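3.2 Shared desks and the rules for using them

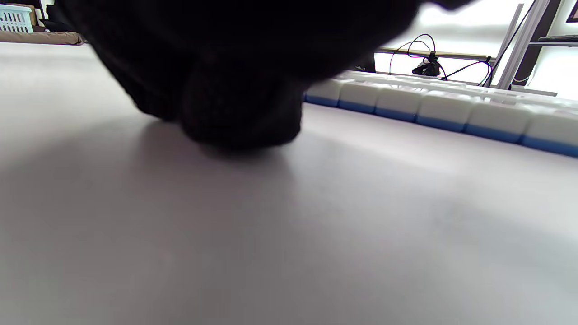

Figure 2. A white keyboard on a matte white table, with a dark object with a knit-like texture in the foreground.

The second part of the study looks at how office staff treat desks that are not assigned to anyone. In the first part (Section 3.1) we described the move from fixed seating to open seating at the two sites, Brenitport and Sendness. In this section we turn to what people do at the desk itself: how they claim it, what they leave on it, and how they hand it back at the end of the day.

Both sites use the same basic setup. Each shared desk has a light-colored top, a keyboard, a mouse and one monitor on an arm. Drawers were removed when the desks were replaced, and staff were given lockers near the elevators. The written policy at both sites says that a desk left for longer than two hours must be cleared. At Brenitport the policy is printed on a card at the end of each row. At Sendness it is found only in the staff handbook, and many of the people we interviewed had not read it.

We used three sources. The first was the desk booking log, which covers 4,000 bookings at the two sites combined. The second was a staff survey with 608 usable responses. The third was a set of short interviews held in the break rooms, mostly in August, when attendance was lower and people had more time to talk. The booking log shows when a desk was reserved but not whether anyone sat there, so we treat it as a record of intention and rely on the survey for reports of actual use.

Claiming a desk. Most survey respondents said they put something down before they sat down. The items named most often were a bag, a mug, a notebook and a piece of clothing. Clothing was the most disputed of these. Some respondents said a jacket or a pair of gloves on a desk was a clear sign that the place was taken. Others said clothing was easy to forget and should not count. A mug was seen as a weaker claim than a notebook at Sendness, where mugs are shared, and as a stronger claim at Brenitport, where people bring their own.

Respondents also drew a line between the items that belong to the desk and the items that belong to the person. A keyboard pushed to one side was often read as a sign of recent use, even with nothing personal nearby. Several interview subjects said they moved the keyboard on purpose when they left for lunch. This practice does not appear in either site's policy, and we did not ask about it in the survey, so we cannot say how common it is.

Leaving a desk. The two sites differed most in how desks were cleared. At Brenitport, staff reported wiping the surface and putting the keyboard back in front of the monitor. At Sendness, staff more often reported taking their own things and leaving the rest as it was. The cleaning contract may explain part of this. Evening cleaners at Sendness wipe every desk, while those at Brenitport only empty the trash and vacuum.

The color of the desktop came up in the interviews without any prompting from us. The older desks were brown, and crumbs and coffee rings did not show on them. On the newer tops they do. A few people said this made them clean more often. Others said it made them feel watched, and one said that any mark on the desk looked like a complaint about the last person to use it.

Disputes. Open disagreement over desks was rare. When two people wanted the same place, the one who arrived second nearly always moved. Survey answers suggest that the booking system had little effect on this. People who held a valid booking still gave way when they found someone else's belongings on the desk, and few of them reported the problem. In the free-text answers, the usual reason was that finding another desk took less time than finding the owner of the items.

Limits. Both offices belong to the same employer, and neither has a site where desks stayed assigned throughout the study period. We also did not separate full-time from part-time staff in the survey, although the interviews suggest that part-time staff are less likely to leave belongings behind. Section 3.3 takes up the question of lockers, where the booking log is more reliable and the two sites can be compared directly.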